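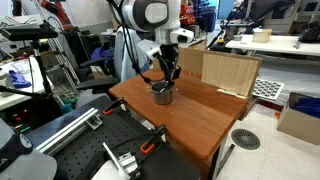
September, 9.40 in the morning, second cup of tea. I have been asked to sort out the small wooden table, on the grounds that I was the last person to complain about it. The complaint was that it isn't level, and it still isn't. The metal cup stands up on it perfectly well, which is the usual argument against doing anything, along with the fact that the reddish-brown top looks respectable from any distance at which you can't put a spirit level on it. The clamp with the orange pads at the front left corner is staying where it is until I have finished, and I'll thank people to read that sentence twice. Bits go in the cup. If you are holding a small thing and wondering where it goes, it goes in the cup.

Spirit level says the back right leg is short. Marites says the floor is high. We have agreed to call it a difference and shim it. Tried a folded bit of card first, as everyone does, and got it spot on, then leaned on the table to write down that I had got it spot on. Card now thinner. Tried a slice of nylon off the end of the old spacer stock, which is better but skates about on the floor if the table gets a nudge. Double-sided tape between leg and nylon. Leaving it until after lunch before I trust it.

10.30. Top surface. Wiped down with a barely damp cloth, then dry. Do not use the orange spray on this table. I know it smells nice. Bình used it on the shelf by the sink and the shelf has been faintly tacky for two summers. There is a jar of plain wax from Orkeck in the second drawer, under the sandpaper, and that's what the top wants, thinly, with the grain. Last time it was waxed by someone who believed in value for money and you could have written your name in it.

Sandpaper, while I was in the drawer: plenty of coarse, plenty of very fine, and between the two a single half sheet with a shoe print on it. Added to the Warkar order.

11.15. Fulgencio came in for the long hex key and stayed to tell me that wax will make the cup slide. A fair point, annoyingly. Did the far end only and buffed a patch as hard as I could. With the cup set down on the patch and pushed with one finger, it moves sooner than it does on the bare end. I can't put a number on "sooner" and am not going to build a rig to find out, whatever the look on his face. Decision: wax round the margins where hands and sleeves go, leave the middle bare. It will look like a monk's haircut. Fine.

12.00. Cardboard. We have the ordinary argument about boxes going on again and I would like it written down this time so I can point at the page. A box with a known future stays. A box kept in case something has to be sent back stays until the thing has been shown to work, and after that it goes flat and into the cage. A box kept because it is a good box is not a category. Žydrūnas has asked for an exception for the Greco boxes, which do have very good corners. Granted, two of them, name in marker on the side, and I shall be checking.

Lunch.

1.20. Shim has held. Bubble sits a hair off centre left to right, dead centre front to back. Walked round, pressed each corner in turn, no rock. Sat on the edge of it, which you are not to do, and still no rock. Marites came over with her own level, which disagrees with mine by the same hair in the other direction, so one of us has been wrong for years and we've decided not to pursue it.

While I was down there: the screws under the top had worked slack, two of them enough to turn with my fingers. Tightened the lot by hand. Please don't put the driver on them, the holes are only in timber and they have already been made bigger once by enthusiasm. If one starts spinning, matchstick and wood glue, and leave it overnight. I suspect the slack screws were half the wobble and the leg has been taking the blame.

2.00. Stock while I had the book open. Label roll is down to 744 from a full 2,000, and as I can account for very few of those labels being on anything, I assume there is a nest somewhere. The new cable ties from Esum came as a bag of 4,000, because the order form has a minimum and Ada has a sense of humour. They live on the top shelf. The old half-bag gets used up first. I mean it, the old ones go brittle, and I don't want to be sweeping up little black elbows in the spring.

Job number for all this is 3,719 if anyone needs to book time to it. I've booked the morning. The conversation with Fulgencio I have put down as consultancy.

2.45. Left to do:
Second thin coat on the margins, tomorrow first thing, before anyone puts a sleeve in it.
Proper foot for the back right leg, screwed, with a bit of rubber under. Nylon and tape is a Monday-to-Friday sort of repair.
Find out who has the other tape measure.
Cut a felt disc for under the cup? Ask Ada whether felt is going to shed. If it sheds, cork.
Flatten the boxes without names on. Deadline is when I next walk past with the knife.

3.30. Ada says felt will shed. Cork, then. She also says there is a cork mat in the kitchen that hasn't been claimed, with a map of some island on it. I'm cutting the disc from the sea.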